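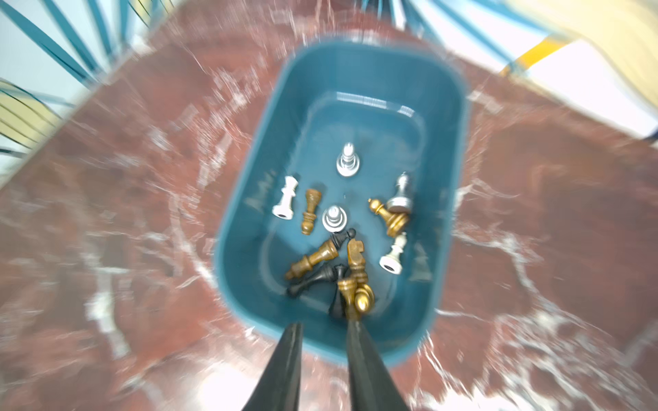

Chess pieces in a teal tub.

Home | Visits | Studio Notes | Materials | About

Filed under: Out and About, Oil Painting

January, by Letay Gebru

I have wanted to see how paint gets made ever since my first box of student oils, so when Drurnodcombe opened its paint works to visitors I signed up the same evening. My friend Mahlet Demissie came too. She paints in watercolor and kept telling everyone she was only there for the smell of linseed!

We started in the pigment room at nine. There are 181 jars on the shelves, all labeled by hand, and Kenza Nasr, who led our group, let us lift the lids on the earths. I had no idea how many different colors get sold as raw sienna. One was nearly orange, another looked like wet cardboard, and I wanted both of them.

Then on to the mills, and oh, I could have stayed there all day. Three steel rollers turn at different speeds and the paste creeps over them in a thin sheet, getting glossier with each pass. They were running an ultramarine (two passes for that one, more for the cadmiums), and Kenza scraped a little onto a card for each of us. Mine is pinned up over my easel now.
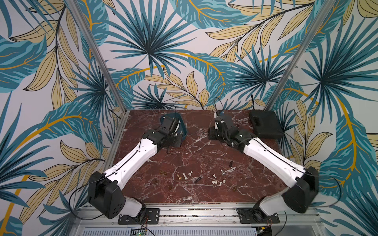

After the mills we got to try it ourselves with a glass slab and a muller. Mesfin Beyene gave us each a spoonful of green earth and a dribble of oil and told us to go slowly, which I did not. My paint was gritty. Mahlet's was like butter, and she has hardly stopped mentioning it.

Lunch was soup and very good bread, and I spent it asking Mesfin about drying times. He puts less wax in his whites than I expected, and says that's why they feel a bit stringy under the brush. I do like a stringy white for clouds.

The shop is small and I was weak. I came home with two tubes of the green earth and one of the cardboard-colored sienna, and I've already started a little hillside with them. The green is so transparent over a warm ground!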